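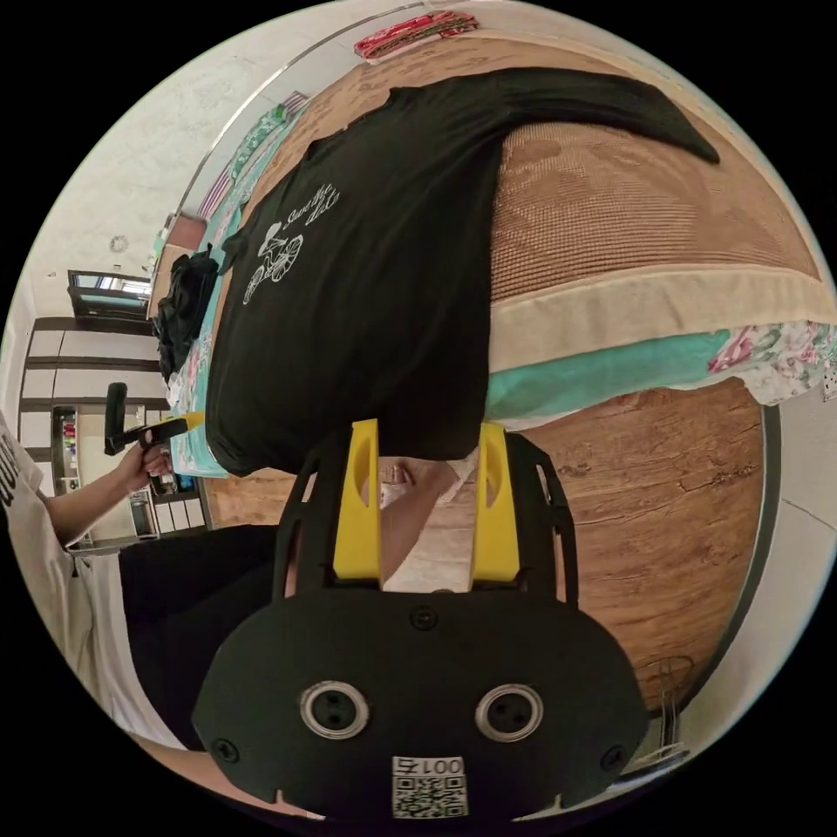 Home > Sports > Cricket > Playing and Umpiring > Ask

Do you have to enforce the follow-on if you're far enough ahead?

Birdie Sorensen

Hi everybody, I'm pretty new to scoring (my son plays for Plitstead and I got handed the book in November, you know how it goes!) and we have our first two-day match coming up against Ronow. Our captain keeps talking about the follow-on as if it's automatic. If we bat first and bowl them out cheaply, do they just have to go in again? And how big does the lead need to be? I'd hate to be the one holding things up with everybody looking at me. 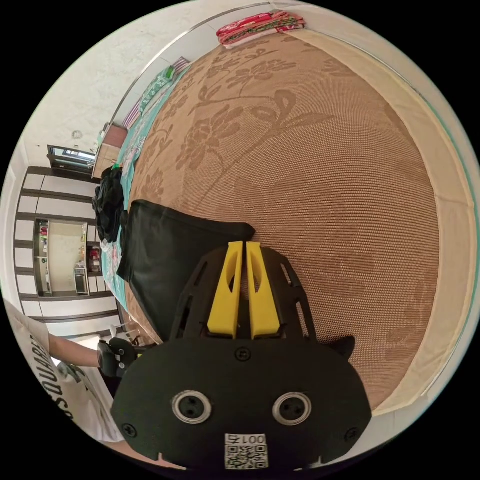 Black cloth bag on the bed, woven floral mat underneath

Rochelle Kincaid

Welcome, Birdie, and good for you for taking on the book, it's a lovely way to watch a match once your hand stops cramping. No, it isn't automatic. The side that batted first gets to choose, and the captain has to tell the other captain and the umpires. For a two-day match the lead you need is 100 runs or more on first innings. So say you make 230 and Ronow are all out for 104, you're 126 ahead and your captain can ask them to bat again or take another turn yourselves.

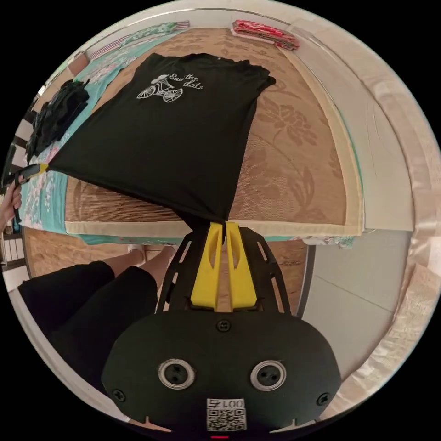 I will say that plenty of captains think twice about it, especially if the bowlers have been at it all afternoon and it's hot out. Ours at Ferreira enforced it once and by tea our opening bowler could hardly lift her arm, bless her. Do check your league's own rules too, as some of them change the number.

Arnulfo Usuga

its 200 I'm pretty sure

Mei Fitzsimmons

Arnulfo, 200 is for matches of five days or more, so easy to mix up! It's 150 for three or four days, and Rochelle has it right for two.
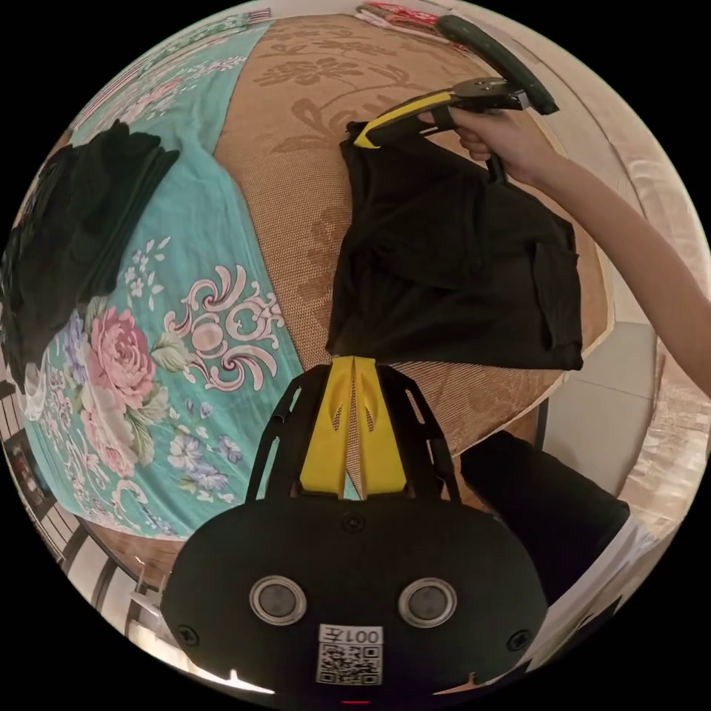 One more thing that caught me out when I started, Birdie: if the whole first day gets rained off, the match counts as a one-day match for this, and then the lead only has to be 75. I keep the numbers penciled inside the cover of my book, and I still peek at them. Have a wonderful time, and bring a cushion!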